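Stornent Support: Ticket 170
Subject: Character creator loses face paint colors after I save the preset
Opened by: Boris Vlachou
Product: Gundier, PC version

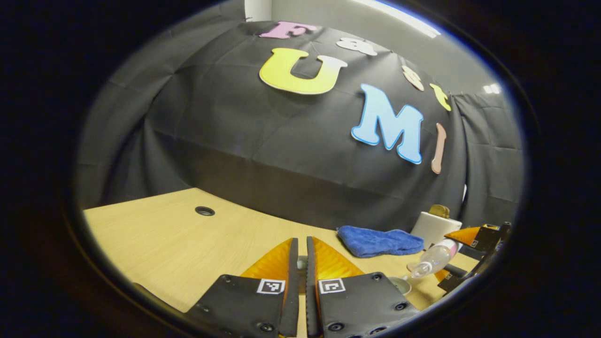

I am making a character in Gundier and I have a problem with the color panel. I choose the face paint, I move the slider to a strong orange, and in the preview it is correct. Then I save the preset and go back to the main menu. When I load it again, the paint is gray. The orange I try to get is a little transparent, so I put the opacity low. The skin, the hair and the eyes are saved well. Only the paint is wrong.

What I did already:
Restarted the game. No change.
Verified the files in the launcher. It said all files are good.
Deleted the preset and made a new one with another name. Same result.
Tried with the Ata body type and with the Khổng body type. With Ata the paint is always gray. With Khổng it was right 2 times and then gray again.

I have 33 presets in the folder, most of them from July, when the color panel was simpler. The old ones load without a problem.

Status changed: Waiting for support

Reply from Priya Tran, Stornent Support, 24 January 2023

Hello Boris,
Thank you for the clear steps. Could you please tell me the opacity value at the moment you save? Also, do you type the preset name with accents?

Reply from Boris Vlachou

Hello Priya,
The opacity is 4. The first preset had the name Khổng, written with the accents, same as in the game menu. The second was only "test". Both of them became gray, so I think the name is not important, but I am not sure.

One more thing I noticed. If I set the opacity to 50 and save, the orange stays after loading. I tried it with both body types.

Reply from Priya Tran

That helps a lot. I can repeat it here with the Ata body. When the opacity is very low, the save file keeps the opacity but writes the default color. I still can't say why Khổng worked for you at first. I have sent it to the character team together with your preset file.

For now, please save with the higher opacity and lower it again after you load. Your old presets are not affected, but please don't save over them with low opacity.

Reply from Boris Vlachou

I did this and it works, only I must do it again each time I open the editor. For me it is acceptable until the patch. Does the same happen with scars? They use the same slider, and I didn't test them yet.

Reply from Priya Tran

I tested scars on both body types and the color was kept. Makeup I have not checked, I will add it to the report.

Status changed: Known issue, fix pending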